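Tulldale Packing Table with Dark Grey Mat

We use cookies to remember your basket and to understand how this site is used. By continuing to browse you accept our cookie policy.

Updated July
By the Imeter Product Information Team

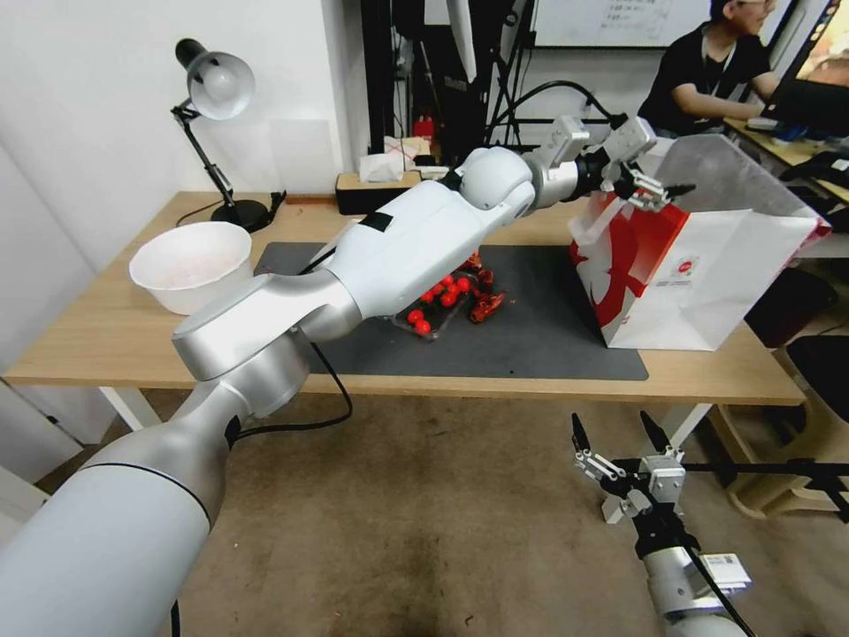
Table with dark grey mat, set with cherry tomatoes, dried chillies, a white bowl and a paper bag.

Product overview

The Tulldale Packing Table is a work table for farm shops, food co-operatives, school kitchens and other premises where small quantities of produce are sorted, portioned and placed in bags for collection. It is supplied by Imeter as a single unit or as part of a run, and may be ordered with or without the matching Runard surface mat.

The table has a pale wooden top on white metal legs. The top is left plain, with no raised lip or fixed divider, so that trays and bags may be moved from one side to the other without lifting. The mat lies across the centre of the top and marks the area in which open produce is to be handled. Bags, bowls and lighting are normally kept outside the mat.

The table is intended for light goods. Customers who handle sacks of root vegetables, crates of bottles or catering tins should consult the separate page for the Buenaventura heavy bench, which has a lower working height and a reinforced frame.

Intended use

The usual order of work at the table is as follows. Produce is brought to the mat in its tray. Items are inspected, and any that are split or bruised are put into a bowl at the side. Sound items are weighed or counted according to the order slip and placed in the customer's bag, which stands open at the back or side of the table. The slip is then signed and placed in the bag.

Cherry tomatoes should remain in their tray until the order is ready to be made up. Clear trays are preferred, as the lower fruit can then be checked without tipping. Dried chillies may be laid directly on the mat for sorting, but the mat must be wiped afterwards and before any other produce is placed upon it. Fragments of dried chilli are easily carried to soft fruit, and staff are advised to sort chillies last wherever the order of work permits.

Paper bags should be opened fully before filling. Heavy items are placed first and soft items last. A bag holding tomatoes should not be folded over at the top.

The surface mat

The Runard surface mat is dark grey and rectangular. The colour was selected so that red, yellow and green produce may be seen clearly against it, and so that stray stalks and seeds are noticed when the mat is cleaned. It is not fixed to the table and may be lifted at either end.

The mat should be washed by hand in warm water with a mild detergent, rinsed and dried flat. It should not be rolled while damp. It is not a cutting surface, and knives must not be used on it. A separate board should be provided where trimming is required.

Replacement mats are available singly under reference 281. Customers ordering for several tables are asked to state the number of mats separately, as mats are not added to table orders automatically.

Lighting

A desk lamp with a weighted base may be stood at a back corner of the table. A jointed arm is recommended, so that the light can be turned towards the mat for inspection and away again when the table is used for paperwork. The lamp should be placed where its cable can run down behind the table and where it will not be struck by bags being moved.

Lamps are not included in the price of the table and are not supplied by Imeter.

Care of the wooden top

The top should be wiped down at the close of each session with a well-wrung cloth and dried at once. Standing water will mark the surface. Juice from tomatoes and soft fruit should be removed promptly. Scouring pads, bleach and solvent cleaners must not be used.

The manufacturer recommends that the top be treated with a food-safe oil twice a year. Two thin coats give a better result than a single heavy one. The table should be left overnight before it is returned to use. The oil may slightly deepen the colour of the wood, and customers with tables placed end to end may prefer to treat them all on the same occasion.

The legs require no treatment beyond occasional cleaning. Fixings should be checked after the first month and at each oiling.

Delivery and assembly

Tables are delivered flat in one carton, with legs and fixings packed separately inside. Assembly requires two persons and the key provided. The top should be placed face down on a clean blanket, the legs attached loosely, and all fixings tightened only when each leg is in position. The table should then be turned over by both persons together and checked for level.

Deliveries are made to the ground floor. Premises with steps or narrow doorways should inform the order office at the time of purchase.

Guarantee

The frame and legs are guaranteed for 3 years from the date of delivery. The guarantee covers faults in materials and workmanship. It does not extend to stains, scorching, knife marks or damage arising from the use of unsuitable cleaners. The mat is regarded as a consumable item and is excluded.

Claims should be made in writing and should quote the order number printed on the delivery note. Photographs of the fault are helpful but are not required.

Ordering references

Tulldale Packing Table, without mat: 3000
Tulldale Packing Table, with Runard mat: 4000
Runard surface mat, single: 281

Trays, bowls and paper bags are not included with any of the above. Schools and registered charities may place an order on account. Prices are given on application, and written quotations remain valid until the end of the month following issue.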